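Early Learning Center Opening Inspection: Checklist with Comments
4 October 2022
By Ans Bosman

This checklist records the safety walk-through of the Gurkcombe early learning center, operated by the Boltdale Children's Trust. It covers the toddler wing, the two preschool rooms, the kitchen and the outdoor area. Items are marked OK, ACTION or N/A. Comments are for the site lead and the facilities contractor, Munasinghe. Items carried over from the July visit are noted.

1. Entry and sign-in

1.1 Exterior door closes and latches without being pushed. OK.
1.2 Keypad code changed after last staff departure. ACTION. Code was still the July code. Change before Friday-equivalent close of the pay period and log it in the key book.
1.3 Authorized pickup list at desk, current. OK. One family card lacked a second phone number. Desk staff will get it at next pickup.
1.4 Visitor badges returned and accounted for. OK.

2. Classrooms

2.1 Shelving over waist height fixed to wall. ACTION. Bookcase in Preschool B has one bracket only. Fit the second bracket to a stud. Keep children's cubbies off that wall until done.
2.2 Outlet covers in place. OK. Replacement covers are in the supply closet, top bin.
2.3 Blind cords cleated or removed. OK. Carried over from July, now closed.
2.4 Small parts kept out of toddler wing. ACTION. Counting beads found in the shared art cart. The cart moves between rooms, so beads go in a lidded tub that stays in Preschool A.
2.5 Cot spacing at rest time. OK. Measured at 3 feet, head to foot arrangement.

3. Surfaces and finishes

3.1 Wall coverings and panels flat, with no lifted edges or exposed fasteners within reach of children.
3.2 Metal framing free of burrs. Corner posts to be checked by hand from floor to top.
3.3 Patterned coverings inspected under full light. Small tears are easy to miss against a busy print.
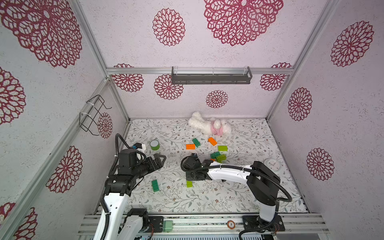

Maroon medallion print on pale speckled panels, with aluminum framing.

3.4 Paint in hallway intact. ACTION. Chipping on the door frame outside the toddler restroom. Sand and repaint outside operating hours.

4. Kitchen and food service

4.1 Refrigerator log complete. OK.
4.2 Allergy list posted on the inside of the cabinet door, out of public view. OK. Matches enrollment file.
4.3 Cleaning chemicals locked. ACTION. Cabinet was locked but the key was hanging next to it. Move the key to the office.
4.4 Extinguisher gauge in the green, tag current. OK.

5. Outdoor area

5.1 Fence and gate. OK. Gate latch adjusted since July.
5.2 Loose fill under climber at required depth. ACTION. Low at the foot of the slide. Order 50 bags and rake level. Recheck after delivery.
5.3 Shade sail fittings tight. OK.
5.4 Tricycle path clear of roots and standing water. N/A. Path closed for resurfacing by Munasinghe.

6. Records

6.1 Staff first aid cards current. OK. Two expire before the next visit; renewals are booked at the Erkport office.
6.2 Evacuation drill recorded this month. ACTION. Drill was held but the time was not written down. Repeat and record.
6.3 Repair budget. $2,000 allotted for the period, $355 committed to date. The bracket and loose fill are to be charged to this line.

All ACTION items need a completion date and initials on the site copy. Items 1.2, 2.1 and 4.3 take priority over the rest.

Shares: 3 | Comments: 0
Contact | Copyright Boltdale Children's Trust | Back to top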